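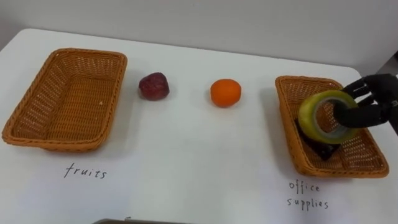

By Lindiwe Jacobs
Steltmont Young Readers - Science and Machines

Sorting things is a job you have probably done at home. Socks go in one drawer and spoons go in another. You don't have to think hard about it. For a robot it is a much bigger job, and in February our reading group went to the open day at the Lernument workshop in Steltmont to find out why.

The robot we watched is named Bileo. Its task that morning was to sort things into two baskets on a white table. The words "fruits" and "office supplies" were written right on the tabletop, one below each basket. An orange goes with the fruits. A roll of packing tape goes with the office supplies.

How does it know what is what?

Bileo has a camera. The camera makes a picture, but a picture is only a lot of colored dots until something works out what the dots mean. That part is done by a computer program. The people at Lernument showed the program 1,733 pictures of everyday things, and each picture came with the correct name. After enough practice, the program can look at a new orange, one it has never seen before, and still call it an orange.

It does make mistakes. A dark red fruit can be a plum or a small apple, and the program may not be sure which. For this job that doesn't matter, because both belong with the fruits.

How does it pick things up?

Hold a roll of tape and look at what your fingers do. You might squeeze it from the outside, or you might put a finger through the hole in the middle. Bileo's black hand has fingers with joints, a bit like yours, so it can hook one finger through the hole and curl others over the top edge.

An orange has no hole. It is round and it can roll, so the hand needs a different grip. If the fingers close too hard, soft fruit gets bruised. If they close too gently, it drops. Janaína Holanda, an engineer at the workshop, told us that choosing the grip took her team longer than teaching the robot the names.

"You learned to hold things when you were a baby," she said. "You just don't remember all the times you dropped them."

Why is it slow?

Several children asked this. Before each move, the computer checks where the object is and plans a path for the arm, so that the hand does not bump the basket on the way. Then it moves, and then it checks again. Bileo can be set to go faster, but at open days it is kept slow so that visitors can follow each step. Visitors also stay behind the yellow rope while the arm is moving.

Try it yourself

You need two baskets or boxes, paper for labels, and some small things from around the house. Ask a friend to be the robot and put a thick winter glove on one hand. You are the program. Tell your friend exactly what to do, one step at a time: "Move your hand left. Lower it. Close your fingers." Your friend may only do what you say - no guessing. Give yourselves 25 minutes, then trade places.

Words to know

Grip: the way a hand holds something.
Program: a set of instructions that a computer follows.
Sort: to put things into groups.

The Lernument workshop is on Brennan Street. Open days are for children age 6 and up, who need to bring an adult.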